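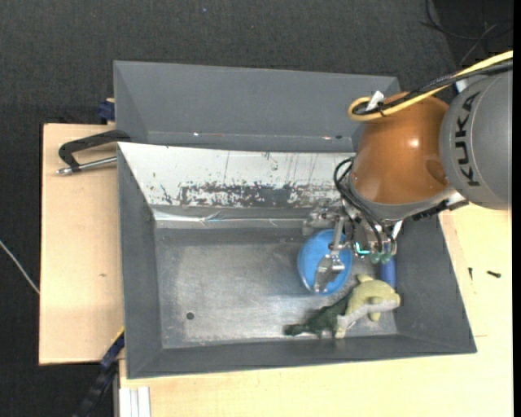 Caixa cinzenta com um painel branco já bastante gasto na parede de dentro.

Fórum Voncombe > Armazém e arrumação > Caixas de plástico: comprar novas ou recuperar?

marreco_77
15 de novembro de 2019
Tenho um arrumo pequeno em Olluvau e guardo lá as coisas da loja. As caixas grandes estão a ficar riscadas por dentro e a tinta que lhes dei começou a saltar. Pedi preço na Pikport e ficam por cerca de 300 euros o conjunto, já com tampas. Vale a pena, ou lixo e pinto outra vez?

fusivel
Pintar plástico por dentro é tempo perdido. Roça sempre no mesmo sítio e sai. Deixa a caixa sem nada.

linha_de_agua
Discordo. Com primário próprio para plástico aguenta. Tenho duas pintadas há 9 anos e só refiz os cantos. O que estraga é arrastar coisas de metal contra a parede.

fusivel
Duas caixas em casa não é o mesmo que uma loja, onde se mexe nelas todos os dias.

marreco_77
Mexo todos os dias, sim. Parafusos, dobradiças, ferragem solta.

batente
Então não pintes. Uma folha de plástico fina cortada à medida e presa com fita dupla face. Quando estiver gasta, tiras e pões outra. As paredes inclinadas dão algum trabalho, convém fazer primeiro o molde em cartão.

linha_de_agua
A fita descola no inverno se o arrumo for húmido. Eu usava rebites.

batente
Rebites furam a caixa e depois entra pó. A minha fita é da Tuhiwai e ainda não descolou.

fusivel
Quanto às da Pikport, vê se as tampas vêm mesmo incluídas. A mim cobraram à parte.

marreco_77
Vou perguntar pelas tampas. Entretanto experimento a folha numa caixa, e o molde faço no fim de semana.

linha_de_agua
Limpa bem com álcool antes de colar.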